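Sat 8 July – bench tips, picked up from the grasping write-up we've been passing round the workshop. Typing fast, fix later.

## Where these come from

Orysia Kushnir and Lai-ching Fu put out a short results note in June, the Fellimel study. Question was simple – if you teach a robot hand to pick fruit out of a plastic tub by demonstration, does it matter more how many demos you record or how much the starting spots vary? Two training sets. 2,000 demos with the fruit starting in nearly the same place, 800 with it moved all over the tub. The 800 set did better on spots it hadn't seen. Not by a hair either.

3,817 test grasps in all, so I'm inclined to believe it. Same fruit type the whole way through though, keep that in mind.

Most of the tips below are theirs. A few are mine from the Sondley bench and I've said which.

## Surface

- Put a thick felt pad under the tub. Hard tabletop and the tub skates when a finger bumps the wall.
- Gray or beige. Bright pads confuse the color masking, and they show every crumb.
- Vaccum the felt, don't wipe. Wiping pushes fuzz up and it ends up in finger joints (mine).
- New pad curls at the corners – leave it under books overnight.

## Tub

- Lid off and stored somewhere else.
- Rounded corners are kinder to fingertips. Square ones trap the fruit and you get a lot of scraping.
- Cloudy plastic is fine, the note used it. Shiny clear gave them ghost edges in the depth readings.
- Don't center it. Shift the tub on the pad between runs, that's half of the variety they were after.
- Turn it too, long side then short side.

## Fruit

- Mandarins. Soft skin, good color, cheap to replace.
- Swap after 6 hard squeezes or when the skin gives. A tired one is easier to hold and your numbers go up for no good reason.
- Note which way the stem spot faces. Lai-ching found grasps coming down over the stem slipped a bit more, small effect, wouldn't bet on it.
- Against the wall is the hard case. Their narrow set had hardly any of these and that's where it fell apart.
- Dry them. Fridge fruit sweats.

## Start, reach, hold

Log all three as seperate steps. Lumping them together hid the real problem for weeks – the reach was fine and the close was bad.

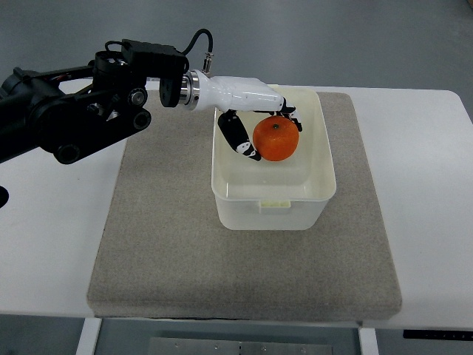

Fruit held between thumb and fingertips, still inside the tub.
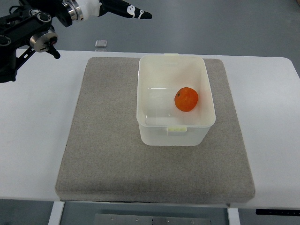
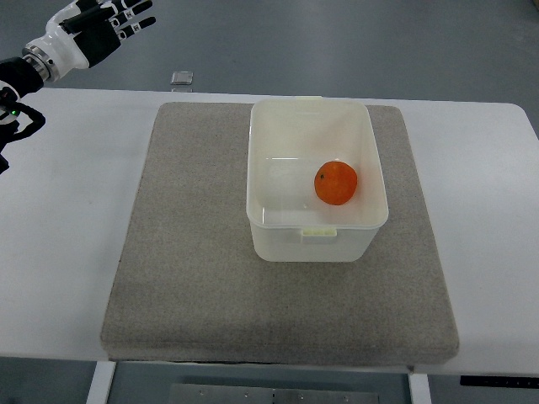

Open hand up and left, well clear of the box. Fruit over toward the right side.

## Logging

- Write the start spot down before the run, not after. You will remember it wrong.
- A miss is a miss. Nudged it, then got it? Put "second try", own column.
- Dropped over the rim = drop. Dropped inside = drop. Orysia is strict on this and she's right.
- Paper sheet next to the keyboard still beats our Drileck form, which times out (mine).

## Cables and cleaning

- Move the arm through its full reach by hand, power off, and watch the cable loops. Anything that goes tight gets more slack.
- Peel oil builds up on fingertips. Damp cloth, then dry cloth, end of every session.
- Yokoyama tape for marking pad corners on the table. Comes off clean, the cheap stuff doesn't.

## Still to try

Lemons. Two fruits in one tub. Same 800 spread but with a deeper tub – Lai-ching thinks the thumb will hit the wall first. Need more felt before any of that.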